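How to Catch a Vurkus in Tirora Without Wasting All Your Lures

I spent way too much of June chasing this thing, so let me save you some grief! The Vurkus only shows up in the marsh east of Kozan, and only after you've finished the ferry quest for the old fisherman. If you skipped that one (I did, the first time), go back and do it before you buy anything.

First, stock up on lures. They're 24 coins each at the Kozan market and you'll want five or six. Save before you leave town, then walk along the reeds until the music changes. Don't run! Running scares off anything rare in the marsh, and you'll be stuck with frogs all night. 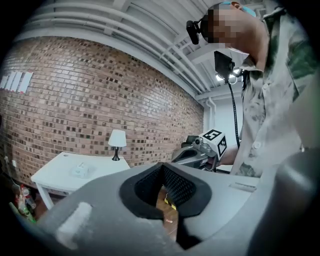
Once the battle starts, get its health down to 230 or a bit under. Mine had 300 at full, so one weak water move usually does it. Put it to sleep next, and only then throw a lure. If it wakes up, sleep it again before your next throw, even if you're feeling lucky.

My friend Hacer swears by leading with a Ploltine, and I've come around to it – the sleep move hits nearly every time and it can take a beating. Anything slow and sturdy will do fine though.

If it runs off, reload your save and start again from the reeds. I got mine on the fourth lure, with 1,874 coins left over, and named it Biscuit.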